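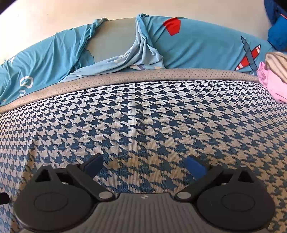 柄物の敷き布団カバーを擁護する　寝具の保守と視認性について

寝具を選ぶ際の助言として、白または無地を勧めるものが多い。清潔に見える、部屋が広く見える、漂白できる、という理由が挙げられる。筆者は下宿屋と短期滞在用の部屋の備品管理を長く請け負ってきたが、この助言には同意しない。マットレスに直接触れる層については、細かい反復柄、とりわけ千鳥格子のような二色の幾何柄を標準とすべきだと考えている。以下はその根拠である。

まず用語を整理する。マットレスの外側を包んで縫い付けられている布を側地と呼ぶ。その上に着脱可能な保護カバー、さらにシーツが載る。家庭によっては保護カバーを省き、シーツだけで済ませる。議論の多くはシーツの色に集中しているが、実際に寿命を左右するのは側地と保護カバーである。シーツは傷めば替えればよい。側地は替えられない。

柄の第一の機能は、位置の基準になることである。千鳥格子は縦横に一定の間隔で同じ形が並ぶ。布が斜めに引かれていれば、列の傾きとして直ちに目に入る。無地の布では、同じ程度のずれは縁の縫い目を見るまで分からない。ずれたカバーは一方の角に張力が集中し、ゴムの縫い付け部から傷む。Costbridgeの集合住宅で備品を担当していたとき、交換に回されたカバーを200枚調べたことがある。破損の大半は中央の擦り切れではなく、角の縫い目のほつれであった。洗濯による劣化と思われていたものが、掛け方の問題だったことになる。

第二の機能は、へたりの検出である。マットレスの沈み込みは、真上から見てもほとんど分からない。側方から低い角度で見たとき、反復柄の列が弓なりに曲がって見える箇所があれば、そこが沈んでいる。定規も水準器も要らない。無地の場合は影の濃淡に頼ることになり、照明の位置に結果が左右される。柄の列は照明が変わっても曲がり方が変わらない。ただし、カバーに皺が寄っていれば列も曲がる。検査の前に一度剥がし、掛け直す必要がある。

第三に、汚れの扱いがある。ここは反論の多い点なので、やや詳しく述べる。

柄物は汚れを隠す、したがって不衛生である、という主張をよく聞く。Folke Halvorsenは寝具の保守に関する短い手引きの中で、側地は白に限ると書いている。汚れが見えなければ洗う動機が生じない、というのがその論旨である。筋は通っているが、前提に疑問がある。側地の汚れを見て洗濯の時期を決めている人は少ない。シーツと保護カバーを掛けた状態では、側地はそもそも見えない。見えない層の色を、見えることを前提に選ぶ意味は薄い。

洗濯は外観ではなく間隔で決めるべきである。筆者の現場では、シーツは週に一度、保護カバーは月に一度、掛け布団のカバーはシーツと同時、という間隔を守っている。間隔を固定すれば、柄が汚れを隠すかどうかは衛生と無関係になる。残るのは、落ちきらない薄い染みが目に付くかどうかという外観の問題であり、この点では二色の細かい柄が明らかに有利である。白い布は、機能上何の問題もない段階で、染みを理由に廃棄される。廃棄の基準が外観に引きずられている。

青と白の組み合わせについても触れておく。先染めの糸で織った柄と、白生地に刷った柄では、洗濯後の挙動が異なる。先染めは糸全体に色が入っているため、擦れても柄の輪郭が残る。プリントは表面の繊維が摩耗すると白く抜ける。購入時に布の裏を見れば見分けがつくことが多い。裏にも同じ濃さで柄が出ていれば先染めの可能性が高く、裏が白っぽければプリントである。価格差はあるが、反復柄を位置の基準として使うのであれば、輪郭が残る先染めを選ぶべきである。

次に、ベッドの上に物を置く習慣について述べる。これは柄の議論と無関係に見えて、そうではない。

寝具の手引きの多くは、起床後に掛け布団を広げて整えた状態を理想とする。筆者はこれも標準とは考えない。掛け布団は起床後、壁際または足元に寄せ、マットレスの面を出しておくのがよい。就寝中に布団の内部にこもった湿気は、すぐに広げて覆えばマットレスとの間に留まる。寄せておけば少なくとも寝面は乾く。壁に接している側は通気が悪くなるので、壁と布団の間に手のひら一枚分の隙間を取る。壁際に物を溜める場合、外壁に面した壁は避ける。冬季、特に一月は壁面の結露が布に移ることがある。

寄せた布団の上には、ほぼ必ず衣類が載る。一度着てまだ洗わない服、畳む前の服、どちらとも決まらない服である。Frøydis Amundsenはこれを「中間在庫」と呼んでいた。部屋の収納は清潔な服のためにあり、洗濯かごは汚れた服のためにある。どちらにも属さない服の置き場は、ほとんどの部屋で設計されていない。その結果、最も広い水平面であるベッドが使われる。これを怠惰とみなして改めさせようとする助言は多いが、置き場を与えずに習慣だけを責めても変化は起こらない。

Dritholmの宿舎では、入居者に整頓を求める掲示をやめ、代わりに幅40センチの棚板を寝台の脇に付けた。中間在庫の置き場である。棚板の耐荷重を気にする声もあったが、衣類だけなら問題は生じない。導入後、衣類が完全に寝台から消えたわけではない。消す必要もないと考えている。就寝前に移動できる量に収まっていれば十分である。

この運用では、日中、マットレスの面が部屋の中で露出することになる。無地の白であれば、露出した面はいかにも作業途中に見え、入居者は布団を広げて覆おうとする。柄の面は、それ自体で仕上がった表面として受け取られやすい。柄と習慣が関係するのはこの点である。通気のために面を出しておく運用を続けさせたいなら、出しておいて違和感のない面を用意する方が早い。

畳む作業台としての利点もある。洗濯物をベッドの上で畳む人は多い。反復柄の列に布の端を合わせると、折り幅が揃う。Jumelのリネン室で働いていたAngelica Barredoは、作業台に格子柄の布を敷き、タオルの折り幅をすべて列の数で指示していた。新しい作業者にも説明が短く済むという。家庭で同じ精度を求める必要はないが、棚に入る幅を一度確かめ、柄の何列分かを覚えておけば、以後は測らずに済む。

柄の大きさには適否がある。大柄は位置の基準としての分解能が低い。極端に細かい柄は、立った位置から見ると混ざって無地と変わらず、長く見ていると目が疲れる。立った姿勢で個々の形が識別でき、かつ手のひらの幅に複数の列が入る程度がよい。細い縞は縦方向のずれしか示さない。格子または千鳥格子は両方向のずれを示す。花柄などの不規則な柄は、ここで述べた用途には使えない。

費用についても書いておく。Thepsuriyaの施設で見積もりを取った際、先染めの二色柄は一枚あたり白無地より400円高かった。担当のWian Tshabalalaは当初、差額を理由に白を推していた。筆者の計算では、外観を理由とする早期廃棄を一度避ければ差額は回収できる。大量に発注する施設では、白は他の品と混用できるという利点が残る。漂白剤を常用する洗濯工程を変えられない場合も、白を選ぶほかない。先染めであっても塩素系漂白剤には耐えないためである。

シーツや枕カバーまで柄にすべきだとは主張しない。肌に触れる層は交換の頻度が高く、色移りの管理も必要になる。淡い無地で揃え、まとめて洗える方が扱いやすい。柄を推すのは、長く使い、めったに替えず、形の狂いを見つける必要のある層に限る。

Yichen Guoから、来客時に見苦しくないかという質問を受けたことがある。寝室に客を通す頻度と、そこで毎晩眠る頻度を比べて決めればよいと答えた。来客の前には布団を広げて覆い、帰ったらまた壁際に寄せる。所要時間は一分に満たない。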